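Subject: Re: Arm closed on nothing and carried on with the cycle
From: Irena Urbańczyk
To: cell-users
Date: Tuesday, March 16, 2021

Santosh Bhardwaj wrote:

> Has anyone had a Vokgate controller report a good grip with nothing between the fingers? We had it happen on Marty twice. The arm went to the pick position, closed, got "grip OK" back and went on to the place position as if it had a part. There was no alarm and nothing in the fault list.
>
> We are on the stock gripper settings. I raised the force threshold and that gave us false drops on parts that were held fine, so I put it back.
>
> If you have seen this, what did you change? And did you keep running while you looked into it?
>
> Santosh

Hi Santosh,

Yes, we have had it, on Rusa, and we did not keep running. I will go through what we found in the order we found it, because our first two guesses were wrong and you may be about to make the same ones.

The fault showed up at step 609 of the bench program. That step is supposed to wait for the grip result before the arm is allowed to lift. The log had the close command, then "grip OK", then the lift, all with normal timing. The place step ran and the fingers opened over an empty spot. We only caught it when the next station asked for a part that was not there. An arm that believes it is carrying something moves with the slower carry profile, and one that believes it is empty uses the fast one. If the error goes the other way, you get the fast profile with glass in the fingers. That was enough for me to lock out the cell.

First guess was the pick position. We stepped the arm in at 35 percent with the fingers open and looked at the line-up on the card holder at the back of the table.

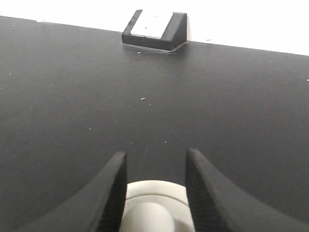
Wrist camera, fingers open, black holder at the back edge of the table.

The holder sits between the fingers in that view, a little left of the middle. I measured the approach against the taught point and the offset was well inside what the fingers can absorb. We retaught it anyway, ran it again, and got the same false "grip OK" before lunch. So you can skip reteaching unless you have some other reason to do it.

Second guess was force, same as you. We lowered the threshold, raised it, and lowered it again. You get false drops at one end and false grips at the other, and the two ranges overlap. I don't think there is a setting that works with that check alone.

What it came down to was the order of two things in the controller. The Vokgate gripper block decides the grip result from motor current and from finger position. When the fingers meet each other, the current goes up exactly as it does when they meet a part. The position check is supposed to catch that case. It compares the final position to a "fully closed" value stored at commissioning. On Rusa that value had been stored with the old finger pads. The pads we use now are thicker, so the fingers stop sooner, and the controller takes that as a part being held. A thin one, but a part.

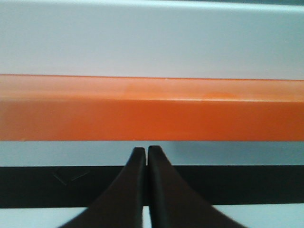

Fingers brought in close together below the orange bar.

To check for this on Marty, do the following with the cell in manual and the guard key out:

Clear the pick area completely.
Command a full close from the pendant and read the finger position.
Open the parameter page and read the stored closed value (ours is parameter 3703, yours may be numbered differently depending on the release).
If the two don't match, run the closing reference again. It takes a minute.
Cycle the power and read the parameter back. Ours did not save the first time and I nearly missed it.

The last item cost us an afternoon. The page shows the new value right away, but it is only held in memory until you press the store button on the other tab. After a restart you are back on the old one. I have written to Dretville to ask for a warning on that page and have had a ticket number back but no answer yet.

Since then we have done two more things. We added a second check after the lift, where the arm pauses and reads the position again before the carry move starts. It adds a little to the cycle and I can live with that. And any gripper fault now drops the arm to the slow profile and holds it there until somebody clears it at the cell. Before this you could clear it from the desk — I don't think that was ever a good idea, and I should have changed it when we put the arm in.

I also set up a run of 200 closes with nothing in the pick area to see whether the false result would come back. It did not. Please don't take that as proof of anything for your cell, as it only covers the one failure we knew to look for.

On glassware I have been more careful about going back to normal speed.
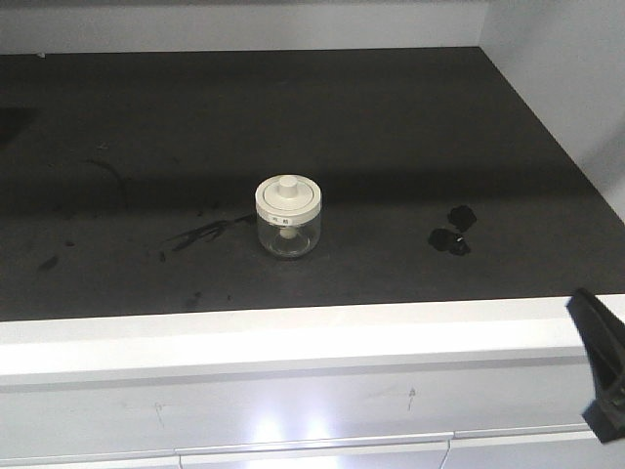
Anything with a lid knob is a bad case for this fault. The fingers close on something narrow, so the position for a real grip and the position for no grip are much nearer to each other than they are on a wide part. If your threshold has to tell those two apart, a pad that has worn or been swapped can use up all of the difference. For those parts we now enter a minimum and a maximum width in the recipe instead of relying on the general value. The fields are there in the stock software but they are blank by default, and blank means the check is skipped.

You asked whether to keep running. I wouldn't until you have read that parameter. If you have to, take out every recipe with glass in it and leave the arm on the slow profile. Also write down which pads are on the fingers now and when they were last changed. We had no record of ours going back further than July, so I can't say how long Rusa was set up wrong.

One thing I could not explain is why ours only failed now and then, when the stored value was wrong the whole time. My best idea is that the fingers settle at slightly different positions from one close to the next, and the limit fell in the middle of that spread. If you can log the position on each close before you redo the reference, I would like to see the numbers. Once you have redone it the evidence is gone, and we didn't think of that in time.

What release is Marty on?

Irena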